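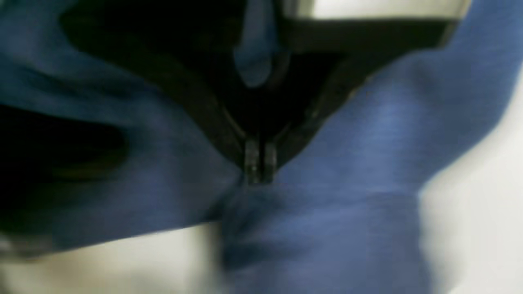
Figure 3. Wrist view with the fingertips closed on a pinch of blue fabric. Fabric bunches above and below the contact point.

4.2 Setting up the grasp checker

The grasp checker is the part of Jukilix that looks at the wrist stream after the fingers close and decides whether they are holding cloth. It has strong opinions. This section is about giving it the right ones.

Before you start, you need a working wrist stream (section 3), a completed gripper zero, and one piece of fabric you don't mind having pinched all afternoon. A plain knit is best. Stripes can wait until you and the software trust each other.

1. Open Jasemero and choose Perception > Grasp > New profile. Give the profile a name you will recognize in July. The list already contains "test", "test2" and "test_good", and none of them are good.

2. Set the stream source to Wrist. Leave the overhead source off for now. The checker will accept both, and will then average their disagreements into something no one asked for.

3. Click Mask fingers. Close the gripper on nothing and press Capture, then open it and press Capture again. The mask should cover both fingers and the dark band of the gripper body in both positions.

Note: Dark fingers and deep folds of dark cloth look much the same to the mask tool. In Figure 3 the shadowed fabric at upper left runs straight into the left finger. Draw that edge by hand if the tool wanders off into the laundry.

4. Set Contact window to a small box around the closed fingertips. Keep it tight. A generous box fills up with fabric that is merely nearby, and the checker will give you full credit for it.

5. Set Settle time to 500 ms. This is how long Jukilix waits after the close command before it judges a picture. Shorter values save time on every pick and spend it again on false misses, as the cloth is usually still swinging.

6. Set Blur limit to Soft. Strict throws out any picture with smeared folds, so on a moving arm it throws out most of your day. Figure 3 is a fair sample of what Soft should let through: the lower folds are streaked, but the pads are still readable.

7. Press Run check and make a few picks by hand-guiding the arm. Watch the status line:

HELD -- cloth found between the pads.
EMPTY -- no cloth found between the pads.
UNSURE -- the checker would like a second picture. Let it have one.

8. Press Save to controller. Save on its own writes the profile to your desktop machine, where the robot will never read it.

Caution: Do not turn on Auto-retry until step 7 gives steady answers. A retry opens the fingers, moves down and closes again. If the checker is wrong about EMPTY, the arm will drop a good grasp to go looking for a better one, and it has more patience than you do.

Caution: Keep hands clear of the fingers while Run check is active. The preview lags the arm, and the arm does not wait for it.

If it goes wrong

Error 269: the mask and the contact window overlap completely. Redraw the window, then repeat step 7.

Error 1007: the profile was made with a different finger set. Profiles do not carry over between Clandura and Petrauskas fingers, even though the import button is perfectly happy to try. Start again from step 1.

Always UNSURE: check the exposure. A blown-out strip at the top of the view can pull the whole picture dark, and blue cloth goes to black in the folds first. Lock exposure on the fabric and run the check again.

Next: 4.3, Choosing a pinch point.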